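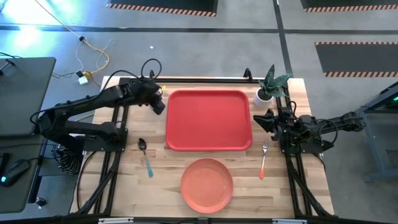
Guesthouse Owners Board > Kitchen and Breakfast
Topic: Trays at breakfast, yes or no?

furkmont_inn wrote:
Good evening to all. We have a small guesthouse in Furkmont and until now we bring the breakfast to every table. In the winter season this is too much work for two people, so from March we would like to let the guests take the food themselves from a counter.

My question is about trays. My wife says that a tray makes the room look like a school canteen. I say that without a tray the guests must walk three times, once for the plate, once for the drink and once for the bread, and in a narrow room they will meet each other with hot coffee. We served more than 600 breakfasts last winter, so it is not a small matter for us.

What do you do in your house? And if you use trays, which color? I am thinking of red with plates in a similar color, because our dining room has white walls and is a little bit sad in January.

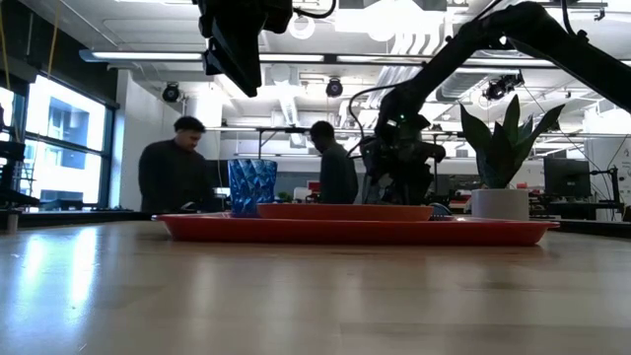 Red tray with an orange-red plate and a blue glass.

Re: Trays at breakfast, yes or no?
pensionlady wrote:
I am with your wife, sorry! I had trays for one season and I gave them to my sister. The guests leave everything on them, they eat from them like in an airplane, and then the table has no space for a newspaper or for a child. When I took the trays away, people sat longer and talked more.

Also please think about where the used trays go. You need a rack, and the rack will stand exactly where you do not want it.

Re: Trays at breakfast, yes or no?
Kazue Koyama wrote:
I must disagree a little with pensionlady. In my house many guests are older than 70 and they thank me for the trays. Two hands on one tray is safer for them than a cup in one hand and a plate in the other. For the guests who do not want one, I put the stack at the end of the counter and say nothing. Maybe half of them walk past it.

About the color, I find strong colors very nice for the first month. After that you will see every scratch from the knives, and coffee rings too. Ask for one sample and wash it every day for two weeks before you order the rest. I did this only the second time, after I had paid for the first time.

Re: Trays at breakfast, yes or no?
furkmont_inn wrote:
Thank you both. Kazue, this is good advice about the sample. May I ask which detergent you use? Our dishwasher is an old one and we have Mirex powder, which leaves a white film on everything that is plastic.

My wife has read the answer of pensionlady aloud to me. Twice.

She would accept colored bowls for the fruit and the bread, but not the trays. So at this moment we have an agreement about the bowls only. 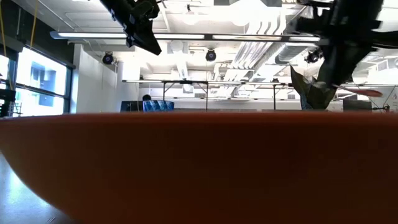
Re: Trays at breakfast, yes or no?
Gwawr Mostyn wrote:
The white film is in most cases the water and not the powder. Fill up the salt in the machine, check the hardness setting, and then use less powder than before. We are in Turnmont with very hard water and had the same problem until the technician turned a small wheel inside the door.

For trays I bought from Van Acker. The delivery was slow but the rims are high enough that a spilled juice stays on the tray. Please do not buy flat ones. With flat ones you have the juice on the floor and also on the trousers of the guest.

Re: Trays at breakfast, yes or no?
pensionlady wrote:
A high rim is nice until you must stack them wet. Then they stick together, and in the morning you fight with them at six o'clock. But I see that I am in the minority, so I will only say: buy a few first.

Re: Trays at breakfast, yes or no?
furkmont_inn wrote:
I have found the small wheel! It was on the lowest number. I will write again when the samples are here. We ordered two, one red and one gray, and the gray one is for my wife.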